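Ein Tag der offenen Tür am Institut für Wirtschaftsforschung in Skerkden

Besuchsbericht, Juni

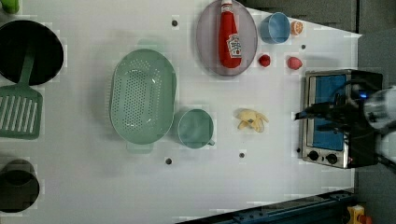

Anreise und Ablauf

Skerkden liegt am Ende einer Nebenstrecke, der Zug fährt im Stundentakt. Vom Bahnhof geht man 15 Minuten zu Fuß, zuerst die Hauptstraße hinunter und dann am Kanal entlang. Das Institut sitzt in einem früheren Zollgebäude. Am Eingang bekam man ein Namensschild, einen Lageplan und ein Heft mit den Programmpunkten. Die Türen öffneten um 10 Uhr, der letzte Vortrag endete kurz nach 17 Uhr.

Das Programm war in vier Blöcke geteilt: eine Führung durch die Abteilung Konjunktur, ein Vortrag zur Preismessung, ein Planspiel zur Geldpolitik und eine Fragestunde zur Haushaltslage der Region. Man konnte die Reihenfolge nicht frei wählen, weil die Gruppen nacheinander durch die Räume geschickt wurden. In meiner Gruppe waren wir zu Beginn 20 Personen, nach der Mittagspause deutlich weniger. Viele waren Studierende im zweiten oder dritten Semester, dazu kamen Lehrkräfte und ein paar Leute aus der Kommunalverwaltung.

Abteilung Konjunktur

Die Führung begann im Erdgeschoss. Dort wird der Kistska-Index berechnet, ein Frühindikator für die regionale Industrie. Er ist nach dem Ort benannt, in dem die Befragung einmal angefangen hat. Jeden Monat gehen Fragebögen an 2.538 Betriebe. Gefragt wird nach Auftragseingang, Lagerbestand, Beschäftigung und den erwarteten Verkaufspreisen. Die Antworten sind bewusst grob gehalten: besser, gleich, schlechter. Aus den Anteilen wird ein Saldo gebildet und saisonbereinigt.

Wir bekamen gezeigt, wie ein einzelner Monat zustande kommt. Zuerst laufen die Rohantworten ein, dann werden sie nach Branche und Betriebsgröße gewichtet. Ein großer Maschinenbauer zählt mehr als eine Schreinerei mit sechs Leuten. Fehlende Antworten werden nicht einfach mit dem Vormonat aufgefüllt. Das war früher anders und hat nach Auskunft der Abteilung dazu geführt, dass der Index Wendepunkte zu spät anzeigte.

Interessant fand ich den Vergleich mit den später veröffentlichten Produktionszahlen. An der Wand hing eine lange Grafik mit beiden Reihen übereinander. In ruhigen Jahren liegen die Linien nah beieinander. In Abschwüngen fällt der Index tiefer als die Produktion, und er erholt sich auch schneller. Die Erklärung im Institut lautet, dass Betriebe auf die Richtung antworten und die Größe der Veränderung gar nicht angeben können. Wer ein wenig weniger Aufträge hat, kreuzt dasselbe an wie jemand, der die Hälfte verloren hat.

Eine Frage aus der Gruppe betraf die Lagerbestände. Steigende Lager können bedeuten, dass ein Betrieb auf seiner Ware sitzen bleibt, oder dass er sich auf eine höhere Nachfrage vorbereitet. Der Fragebogen trennt das seit einiger Zeit durch eine Zusatzfrage, ob der Bestand als zu hoch empfunden wird. Die Auswertung dazu wird bisher nur intern benutzt.

Vortrag zur Preismessung

Im ersten Stock ging es um Verbraucherpreise. Der Vortrag war der trockenste Teil des Tages und für mich der nützlichste. Ausgangspunkt war die Frage, warum viele Haushalte die Teuerung höher einschätzen, als sie gemessen wird. Genannt wurden die häufigen kleinen Einkäufe, die man sich merkt, und die seltenen großen, die im Warenkorb ein hohes Gewicht haben, aber kaum im Gedächtnis bleiben. Wer alle paar Jahre eine Waschmaschine kauft, hat den alten Preis vergessen.

Danach wurde an der Tafel ein Preisindex nach Laspeyres gerechnet, mit wenigen Gütern und zwei Zeitpunkten. Die Mengen bleiben auf dem Stand des Basisjahres, nur die Preise ändern sich. Im zweiten Schritt wurde dieselbe Rechnung nach Paasche gemacht, also mit den Mengen des neuen Jahres. Der Unterschied zwischen beiden Ergebnissen zeigt, wie stark die Haushalte auf günstigere Güter ausgewichen sind. Das steht in jedem Lehrbuch, aber ich hatte es vorher nie mit Zahlen gesehen, die man im Kopf mitrechnen konnte.

Länger diskutiert wurde die Qualitätsbereinigung. Wenn ein Gerät zum gleichen Preis mehr leistet, gilt das statistisch als Preissenkung. Aus dem Publikum kam der Einwand, dass man das alte Modell oft gar nicht mehr kaufen kann und trotzdem den vollen Preis zahlt. Die Antwort war ausführlich und lief darauf hinaus, dass der Index die Kosten eines festen Bündels messen soll und keine Aussage über das Haushaltsbudget macht. Ganz zufrieden war der Fragesteller damit nicht.

Mittagspause

Gegessen wurde in der Kantine im Nebengebäude. Es gab Linseneintopf und ein Nudelgericht, bezahlt wurde nur bar. Die Schlange war lang, die Pause mit 45 Minuten knapp bemessen. Im Flur davor lagen die Arbeitspapiere des Instituts zum Mitnehmen aus. Ich habe mir zwei eingesteckt, eines über Pendlerströme und eines über die Investitionen kleiner Betriebe bei steigenden Zinsen.

Planspiel zur Geldpolitik

Das Planspiel heißt Gisby und läuft auf Rechnern im Seminarraum. Wir wurden auf 4 Tische verteilt. Jeder Tisch war eine Zentralbank und musste über mehrere Runden einen Leitzins festlegen. Nach jeder Runde meldete das Programm Inflation, Produktionslücke und Arbeitslosigkeit zurück. Zwischendurch kamen Störungen: ein Anstieg der Energiepreise, eine schwache Auslandsnachfrage, später ein staatliches Ausgabenprogramm.

Unser Tisch hat beim Energiepreisschock zu stark reagiert. Wir haben den Zins zweimal hintereinander kräftig angehoben, obwohl die Wirkung im Modell erst mit mehreren Runden Verzögerung eintritt. Als sie kam, war der Preisschub schon vorbei, und die Produktion lag weit unter ihrem Potenzial. Der Tisch am Fenster hatte fast nichts getan und stand danach besser da. Beim Ausgabenprogramm war es umgekehrt, dort hat das Abwarten die Inflation über mehrere Runden hoch gehalten.

In der Nachbesprechung wurde der Unterschied an einem Diagramm mit Gesamtangebot und Gesamtnachfrage erklärt. Eine Verschiebung der Nachfragekurve kann die Zentralbank über den Zins weitgehend ausgleichen. Bei einer Verschiebung der Angebotskurve muss sie sich zwischen Preisen und Produktion entscheiden. Kritisch wurde angemerkt, dass die Erwartungen im Spiel sehr einfach gebaut sind - die Haushalte schreiben die letzte Inflationsrate fort. Eine Version mit anderen Erwartungen ist laut Institut in Arbeit.

Fragestunde zur Haushaltslage

Der letzte Block fand im großen Saal statt. Grundlage war eine Studie, die das Institut zusammen mit dem Beratungsbüro Hegarty erstellt hat. Untersucht wurde, wie die Gemeinden der Region ihre Investitionen verschieben, wenn die Einnahmen aus der Gewerbesteuer einbrechen. Das Ergebnis ist wenig überraschend: Gekürzt wird zuerst bei Straßen und Gebäuden, weil Personal und Sozialausgaben kurzfristig festliegen. Über mehrere Jahre entsteht so ein Rückstand, der teurer wird, je länger er liegen bleibt.

Die Fragen aus dem Saal drehten sich vor allem um Rücklagen. Ein Vorschlag war ein gemeinsamer Ausgleichsfonds, in den die Gemeinden in guten Jahren einzahlen. Dagegen sprach nach Ansicht des Podiums, dass die guten Jahre selten überall gleichzeitig auftreten und die Einzahler dann schnell immer dieselben sind. Eine Rechnung dazu gibt es im Anhang der Studie. Gezeigt wurde sie nicht, die Zeit war um.

Hinweise für einen Besuch

Die Anmeldung läuft über die Seite des Instituts und ist kostenlos. Für das Planspiel sind die Plätze begrenzt, man sollte es gleich bei der Anmeldung ankreuzen. Vorkenntnisse braucht man kaum, nur beim Vortrag zur Preismessung hilft es, wenn man schon einmal mit Indexzahlen gerechnet hat. Die Folien der Vorträge werden nachträglich per E-Mail verschickt, bei mir kamen sie nach zwei Wochen an. Das obere Stockwerk ist nur über die Treppe erreichbar, der Aufzug war außer Betrieb. Für die Rückfahrt sollte man den Fahrplan vorher ansehen - nach 19 Uhr fährt der Zug nur noch alle zwei Stunden.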